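Nhyira Quartey has cut hair at Fendano for years, and this month she gave up her day off for a boy of 8 who hadn't let anyone near his head since winter.

His mom, Rosalinda Bañez, had called four salons. Two said no. He can't stand clippers, the cape or the blow dryers.
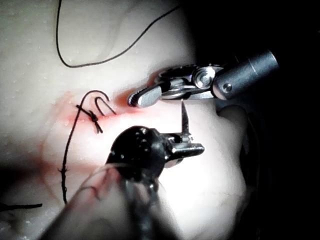
Black thread looped above the cut on a practice pad.

So Nhyira opened early, turned off the music and left the dryers unplugged. No cape – he wore an old T-shirt. She sat on the floor and used scissors only.

It took 90 minutes. He got up twice to look at the fish tank.

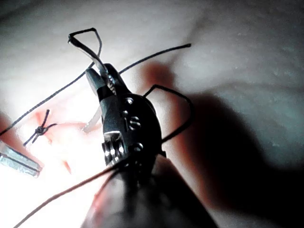
She went back to the same spot each time and kept going. Rosalinda tried to pay double and Nhyira charged the kid's price.

Rosalinda's post about it has 3144 comments, mostly parents asking where the salon is. It's on Dorisgate, next to the bakery.
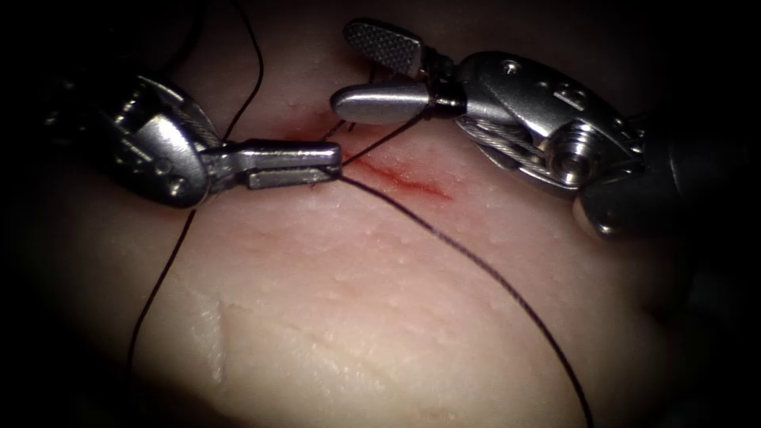
Two instruments over the pad, thread between them.

Quiet cuts are now the first Monday slot of the month, 8 a.m. Call first.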